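# Chapter 6: Color, Surface and the Small Bathroom

Morkwood is a row of brick houses built on narrow lots, most of them with one bathroom at the top of the stairs. The bathroom in the Aguiar house measures 20 square feet once the door swing is taken out. It has one window, a sloped ceiling on the street side and a soil pipe boxed in behind the toilet. Every decision in this chapter will be tested against that room.

Students often begin a small bathroom by choosing a color. The trade usually works in the other order. The position of the fixtures comes first, then the surfaces that have to resist water, then the light, and color last. In practice the steps overlap. A client who has already fallen for a green tub has made a color decision before you have unrolled the tape measure, and the plan has to work around it.

## 6.1 What color does in a close space

In a large room the eye takes in a painted wall as one part of a view. In a small bathroom you are rarely more than an arm's length from anything, so a single surface can fill most of what you see. Three properties matter here: hue, value (how light or dark the color is) and saturation (how strong it is). Beginners tend to argue about hue. Value has more effect on how large the room feels, and saturation has more effect on how soon the owner gets tired of it.

Neighboring colors also change one another. A gray tile beside a red wall looks slightly green. A white sink beside a cream wall looks cold, and the same sink beside navy looks bright. For this reason samples should be judged next to the fixtures they will live with, in the room itself, in the morning and again after dark.
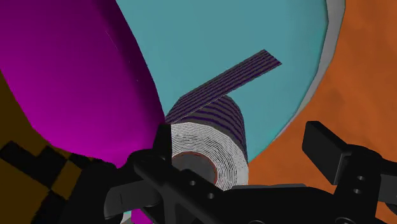
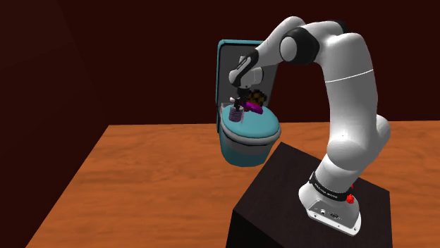
Colored fixtures have gone in and out of fashion for most of a century. They were sold in matched sets, and a homeowner who cracked a sink lid or chipped a basin years later often found that the shade had been dropped from the range. White became the safe choice partly for that reason. It can be replaced from any supplier, and one white is usually close enough to another, though not always – a blue-white toilet next to a yellow-white tub is a common complaint.

If a client wants a colored fixture, write the maker's shade name and number on the drawing. In the Aguiar plans the wall paint is listed as Kalla 3033, satin, two coats. That line tells the painter, the supplier and the next owner what was used. "Soft clay" would tell them very little.

## 6.2 Gloss, satin and matte

Finish affects color as much as pigment does. A gloss wall reflects the window and shows every dent in the plaster. A matte wall hides the dents but marks when it is scrubbed. Satin sits between the two and is the usual choice for bathroom walls above the tile line.

Floors are a separate question. A polished tile that looks well on a wall may be unsafe underfoot, so check the slip rating before you look at the color card.

Lợi Tăng, who drew the Aguiar bathroom, kept the finishes to a short schedule: satin on the walls, matte on the ceiling, a textured tile on the floor. The tile order came to 112 pieces, including spares. The spares are stored under the stairs, with the batch number written on the box.

### Before you read on

Choose a bathroom you can visit twice in one day. Note the color of each large surface and whether it is lighter or darker than the floor. Bring your notes to Section 6.3, where they will be used to draw a value plan.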